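About us

Nosier is a bookbinding and paper repair workshop in Stavumdale, two floors above a shop that sells mostly door handles. It was started by Thijs Van Acker and Arnout Van Hecke, who met on an evening course and disagreed about glue. They still do.

We mend family Bibles, cookery books, parish registers and the sort of atlas that has been used to prop up a bed. Our first year brought in 41 jobs, nine of them from Thijs's mother. Last year it was 377, and she has been asked to pay like everybody else.

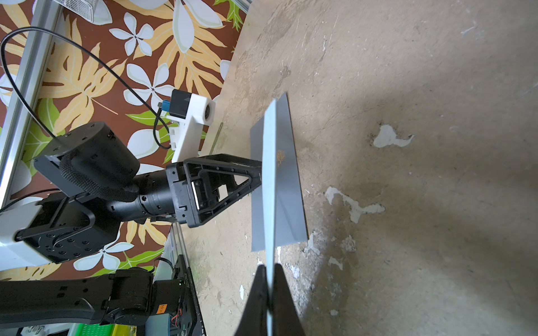 Prices start low and go up when we find sticky tape. Please stop using sticky tape. A simple rebind takes three weeks, or five if Arnout takes an interest in it.

We also run a beginners' class each January. You will go home with a notebook, slightly crooked, and strong opinions on thread. Places are limited by the number of chairs.

The stairs are steep and the bell works if you lean on it. Ring twice for Thijs. Arnout doesn't answer bells, but he does reply to letters.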